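**Community Baking and Confectionery Programme: interim report to the Udetmont Fund**

Prepared by Ingegerd Sundqvist, Programme Manager, Bulstead Food Trust

Reporting period: from the start of the grant to the end of May

## 1. Summary

The programme is on course against the aims agreed with the Fund. The beginners' baking course has been taught in full at both sites, Bulstead and Shao, and the confectionery course has begun at Bulstead. Spending is within budget. One matter, the late start of the confectionery course at Shao, needs the Fund's attention and is dealt with in section 4.

## 2. Teaching

The beginners' course covers plain bread, scones, sponge cakes, shortcrust pastry and a simple custard. Following comments from the first group, the pastry session was moved ahead of the sponge session, and the tutors now ask learners to weigh eggs in their shells before working out the other quantities. Results with the Victoria sponge have been more even under this method.

The confectionery course opened with fudge and boiled sweets. Siiri Vainio, our lead tutor, has rewritten the notes on sugar stages so that each temperature is given beside the cold water test. Several learners do not own a sugar thermometer and had been left behind by the earlier version. Tempering chocolate remains the hardest part of the course, and an extra evening has been set aside for it, starting at 6.30pm.
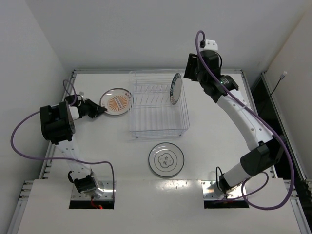
Attendance has held up well in both towns. The evening groups at Bulstead have a waiting list, and places given up at short notice are offered to those at the top of it. Daytime groups at Shao are smaller. We intend to move one of them to the late afternoon, as parents who collect children from school have asked us to do.

## 3. Recipe booklet

The Ikavent booklet, which takes its name from the learners' end-of-course supper, went to print in April. We ordered 3476 copies, of which 3000 are for libraries and health centres and the remainder for learners and partner groups. All recipes were tested by a tutor and then by a learner working alone from the printed page. The lemon curd and the treacle tart were both changed as a result. The curd now calls for a lower heat and a longer cooking time, and the tart for a deeper tin.

A small error was found in the oat biscuit recipe after printing: the oven temperature is given for a fan oven only. A correction slip has been placed in each copy still held by us.

## 4. Matters for the Fund's attention

The confectionery course at Shao was due to begin in March. The hob there could not hold a low enough heat for sugar work, and the replacement was delivered late. The course will now begin in September. We ask the Fund to agree to this change of date. No further money is requested.

The price of butter and chocolate has also risen. Tutors may now spend up to £100 a session on ingredients, and the increase has been met from savings on printing.

## 5. Next period

- Begin the confectionery course at Shao.
- Send the remaining booklets to libraries.
- Train 2 former learners as assistant tutors.
- Review the allergen sheets for both courses, with particular regard to nuts and sesame.

A statement of spending is attached as Annex A.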